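Kassa Open Day: Two Grippers, One Coat Hanger
Posted in October, filed under Visits 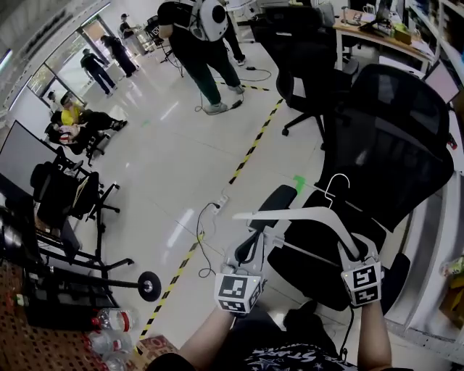

I had been promised coffee at the door and got a visitor sticker, which I wore on my sleeve for the rest of the day and then on the train home. The invitation came from Mornau, who sell a teaching kit called Kassa, and who had opened up their Taridness office to anyone thinking of buying one. Our workshop is thinking of buying one. More exactly, Meinir Morris is thinking of buying one and I am the person she sends to things.

Kassa is a pair of hand-held grippers. You do a chore with them, the system records what your hands did, and the recordings go off to train a robot arm that you may or may not own yet. Mornau will happily sell you the arm too. They brought this up early and came back to it.

Each gripper has a white cube on top, printed with black-and-white marker patterns, and the cube is how the tracking works out where your hand is. Eifion Prosser did the introduction and held one up so we could all see it. He has given this talk before. He left a pause after "no programming required" for the murmur, and we murmured.

Then the hands-on part. The chore was a coat hanger, a white plastic one of the sort you have forty of and never bought. The job is to take it in both grippers, hold it level, turn it over, and pass it from one side to the other without letting go. I have been handling coat hangers since childhood and went in with some confidence.

I dropped it. I dropped it again on the turn. Gwenllian Penry, who was looking after our group, told me kindly that most people squeeze too hard and steer from the shoulder. I was squeezing too hard and steering from the shoulder. The trick is to move slowly and let the fingers close a beat before you think they should. By my fifth go I could do the handover, though with the expression of a man defusing something.

What I liked: the grip itself. You feel the thing you're holding much more than I expected, and when the hanger starts to slip you know it before you see it. I have tried one of those setups where you steer a remote arm with a joystick, and it was like eating soup with a rake. This was like eating soup with a fork.

What I liked less: the weight. A single gripper is fine. Two of them held out in front of you for a quarter of an hour is a gym class. Osian Rowlands, who was over from a college and clearly fitter than me, said his forearms had gone too, so I'm putting it down as a finding. There's a cable to mind as well. Mornau say a lighter version is planned. I asked when and was told "soon" by one person and "after the next one" by another.

You also have to keep the cubes in view. Turn your wrist in toward your stomach, as you naturally would with anything on a hanger, and the tracking gets upset and the take is thrown out. Gwenllian called this "learning the envelope." I called it something else under my breath.

The numbers, for Meinir. A skill as simple as our hanger wants 200 good takes before the training is worth running. Their own hanger set has 623 in it, and I'd like to shake the hand of whoever did the last of them. Of a beginner's takes, Mornau expect to keep 70 percent. I asked how many of mine had been kept and Gwenllian said they'd been "very useful for the group."

After lunch (sandwiches, decent, egg gone first) Ieuan Vaughan showed us the software side, called Arnon. It's sold as a yearly subscription on top of the kit. You watch your takes back, trim the ends, give each one a label and throw out the bad ones. It looked quick in his hands. The labels are picked from a fixed list, and adding one of your own means asking Mornau to do it. Three people asked about this in different words and got the same answer in the same words. If we buy, this is the bit I would argue about before signing anything.

I also asked about running it offline, our building's connection being what it is. Recording works without a network. Training doesn't. You can save up a day's takes and send them overnight, which might suit us, assuming somebody remembers to press the button before going home.

We did get to see an arm at the end. It picked up a hanger, turned it over, considered its position, and hung it on a rail. Applause. On the second run it missed the rail by a thumb's width and let go with complete assurance. Eifion said that was a lighting issue. I warmed to the arm a good deal at that point, having done much the same myself before lunch.

Would I buy it? For teaching, probably yes, if they'll lend us a pair for 2 weeks first and if the label business gets sorted out. Students would get the idea within minutes and have something to show by the end of a term. For real production work I'd wait for the lighter grippers, whichever side of "the next one" they fall on.

Practical notes for anyone going to the next open day. Wear short sleeves or tight ones. Eat breakfast. The bus from Taridness station stops on the wrong side of a very wide road. And go in the first hands-on group if they let you choose, as the second one has to do it with the first one watching.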